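Nesting bowls and lids: what fits inside what?
Storage and Kitchenware > Plastics

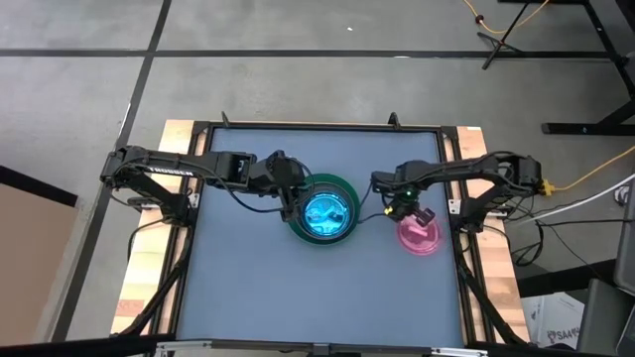

clornitz_shelf wrote:
I am trying to reduce a drawer of round plastic bowls to something that stacks. Most are from two ranges, Flisier and Liment, bought years apart, and the stated diameters do not help because one range measures across the rim and the other across the inside. The largest is 203 mm over the rim. What I want is a flat stack, with each lid stored inside its own bowl so that the next bowl can sit on top. The dark green bowl with the bright cyan round piece inside it is the arrangement I mean: the insert takes up nearly all of the interior and the green rim still shows all the way round. The translucent pink dish beside it is the sort I cannot place anywhere. Has anyone got a method that does not involve buying a new set?

tarn_and_co wrote:
Measure the inside diameter at the base, and again 25 mm up. Most of these bowls taper, and the taper decides whether a lid drops in flat or jams at an angle. Rim size tells you very little.

clornitz_shelf wrote:
Done for the Liment ones. They lose 6 mm between the upper measurement and the base, so the lids sit part way down and stop. Flisier is nearly straight-sided.

HobDepth28 wrote:
Then don't put the lids inside. Stand them on edge in a rack at the side of the drawer and nest the bowls by themselves. I kept lids inside bowls for a couple of years and they bowed. A bowed lid does not seal.

tarn_and_co wrote:
They bow if they go in warm or if there is weight on them. A cold lid resting on its own circumference with nothing pressing on the middle will stay flat. Mine have.

HobDepth28 wrote:
The whole purpose of the exercise is to put another bowl on top, so there will be weight on them.

tarn_and_co wrote:
Only if the foot of the upper bowl reaches the lid. If the lid sits well below the rim and the upper bowl hangs by its own rim, there is clearance. Check it with a bit of modelling clay on the lid. If the clay is squashed when you lift the top bowl off, you have contact.

clornitz_shelf wrote:
Clay test done this morning. Flisier on Flisier, no contact. Liment on Flisier, contact, and the clay was pressed almost flat.

Cosimo Santoro wrote:
I would separate the two ranges and stop trying to mix them. Straight-sided bowls with lids in, tapered bowls nested without lids, two stacks side by side. The shallow dishes go upside down over the top of whichever stack is lower. That is how the shelf at the Cordeiro kitchen is set out and it has not been rearranged since October.

HobDepth28 wrote:
Upside down on top is fine for a shelf. In a drawer you lose the height. What is the internal depth?

clornitz_shelf wrote:
I have not measured it with the runners in. I will do that tonight.

ferrule wrote:
One point on mixed colours — do not sort by them. Lids and bowls in different colours can share a size, and people throw away a perfectly good lid when it does not match. Write the inside diameter on the underside in paint pen and sort by that.

tarn_and_co wrote:
Agreed, although paint pen comes off mine in the dishwasher. A scratch mark lasts longer.

ferrule wrote:
A scratch holds grease. I would sooner rewrite the number.

clornitz_shelf wrote:
Drawer is 28 cm internally, less than I had assumed but enough for the Flisier stack plus one inverted dish. Liment lids are going in a rack. I will mark them in pen first and see how long it survives.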